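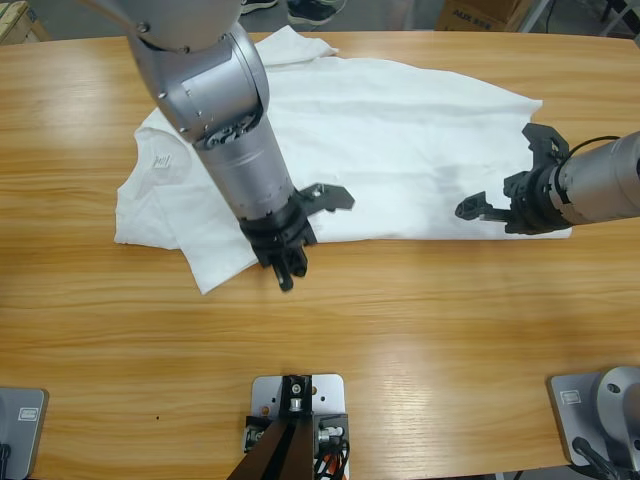 Fold in thirds and never lay a shirt flat in a drawer again, Nanami Wada insists, and her method has a following. I went to hear her out with 26 T-shirts in the trunk and not much faith.

3 min read

Wada teaches shirt folding at Gallura for 12 dollars a session. Sleeves in, hem up, then up again until the thing stands on its edge. "People think they don't have room," she told me. "They have room. They have piles."

I asked whether a folded shirt looks any different after an hour on somebody's back.

"No," she said. "But you can find it."

Fair enough, though I can find mine now – they're on the chair. She wasn't amused. A white T-shirt, she said, is the hardest test, "every crease throws a shadow," and she wants the cloth smoothed by hand before the first fold. How long does that take? "As long as it takes." I pressed her. She admitted that her own gym shirts go into a basket.

What about the folding boards that Vorari sells? "A crutch," said Wada, who used one until April.

I did the 26 at home on Wednesday night. The first few stood up. The rest leaned, then slid, and by morning I had a drawer of soft rolls and a sore neck. Wada's answer, by phone, was that my drawer is too deep.

182 shares | 12 comments

Recent
Do you need to iron pillowcases?
Magaña hangers, six months on
The sock drawer, reconsidered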